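June, notebook, finish bench

Third week on the tabletop finish question. Starting a clean section because the last one has varnish on it and the pages have become one page.

Where things stood: Bellville wants the long tables back with a finish that survives a tea room. Manolis Chrysikopoulos (who took the order, and who therefore owes me lunch until retirement) told them hardwax oil. They heard "oil" and thought of salad. They have since asked for something "like what's on it now but not what's on it now." I have written that on the wall over the sink.

What's on it now is an old wiping varnish, put on thick, by someone in a hurry, near an open window. There is a moth in the second table. I have grown attached to the moth and will be sorry to sand it.

Test panels
All cut from the same offcut, all sanded to 150, then half of each taken on up to 220. Marked on the back in pencil, then marked again in pen after I wiped the first set with spirits and erased my own records.

A - hardwax oil, two thin coats
B - hardwax oil, one coat, buffed like I meant it
C - waterborne poly, three coats
D - wiping varnish, cut half and half, four coats
E - shellac, as a joke
F - bare, as a control, and because I ran out of afternoon

Stain tests overnight under upturned jam jars: black coffee, red wine, mustard, vinegar, and a wet ring from a cold glass. Mustard went on at 16:00 and I went home smelling of it.

Next morning
C shrugged off everything. It also looks like a cafeteria tray, so it isn't winning any hearts. A took a faint mustard shadow that I could see at a low angle and Manolis could not see at any angle, including the ones I pushed him into. B took more. D was good on coffee and wine, with a slight bloom under the wet ring that faded by lunch. E did what shellac does under wine. F is now a painting.

The 150 half of A drank more oil and stained a touch worse than the 220 half, which surprised me. I had expected the opposite, or at least a draw. Could be that I left the excess on too long over there and it skinned before I got back with the rag. The phone rang. It was Bellville, asking if we'd started.

Repeat A only, both grits, with the timer in my apron pocket where I can hear it.

Repeat of A
Flooded on, left ten minutes, wiped back hard, then wiped again with a clean cotton rag until the rag came away dry. Second coat the next day, much thinner. Gloss looks even across both grits this time. Mustard shadow nearly gone on the 220 side. So the culprit was the phone.

Note for whoever does the real tables: two people for the wipe-back. One person can't get around a table that long before the far end goes tacky. I have tried, and I have the footprints in the drop cloth to show how fast I was going toward the end.

Corners
Bellville's other request, in a postscript, was could we "soften" the corners, as people walk into them. Tables are square cornered with a tiny arris. Manolis suggested a radius you could trace off a coffee can. I suggested one you could trace off a paint can. We argued in cans for some time.
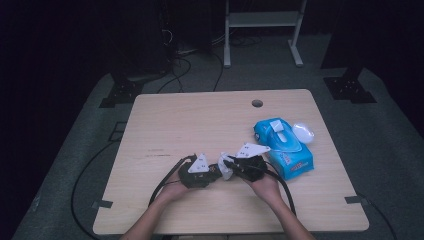
Pale top, rounded corners. A wipe, pinched.

Corners on that one feel right to me. You could walk into one and only say something mild. We made a template in scrap MDF, rubbed it smooth, and tried it on the offcut. Router tore out on the end grain side, as it always will if you go around in one lazy pass the way I did. Second corner: took most of the waste off with the jigsaw, left a hair, climb cut the last bit with a very firm grip and no conversation. Clean.

The edge profile is still open. A small roundover reads as store bought. A hand-chamfered edge, broken with a block, looks better and takes finish better, but that's a lot of edge over all of those tables, and I know whose block it will be.

Abrasives
The Britik discs load up on old varnish almost at once. They're fine on bare wood. I had been blaming the extractor, took the whole hose off, found one (1) pencil, two biscuits (the joining kind), and a quantity of fluff that could be knitted. Put it back together. Discs still load. Sorry, extractor.

The Nikolaidis scraper does the first strip faster than any sanding if it's freshly turned. If it isn't, it does nothing but warm your thumbs. Turned the burr four times during one table end. Scrape first, then 100 to level, then up through the grits. Skipping from 100 straight to 220 saves a few minutes and puts them all back with interest when the oil hits the scratches. I have skipped so that you don't have to.

I did one small patch up to 800 out of curiosity. Lovely to touch. Oil sat on it like rain on a duck. Stop at 220.

Money, briefly
Manolis priced the job at 2,297 before the corners came up. He now says corners are "in the spirit of" the price. I asked what hours look like in the spirit of something. He went to look for the long clamps.

Rags
Same as every year, and I'll write it out again. Oily rags get laid flat outside on the rail or go in the lidded can with water. They do not go balled up in the bin. I found one balled up in the bin. It was mine.

Moved the can next to the door so even I will trip over it.

To do
Call Bikis about the oil in the bigger tin, and ask if the satin is the same satin as last time. Last time it wasn't.
Second corner template, the other one has a burn.
Cold ring test again on D with the dish soap they use at Bellville, if they can tell me what it is. Manolis asked once and was told "the green one."
Check A after a week of cure. Fingernail test, then the mustard again.
Find out where the long clamps went. Manolis is still looking, or has gone home.

Later: he'd gone home. Clamps were under the stripped table, holding up one end of it. Left them there.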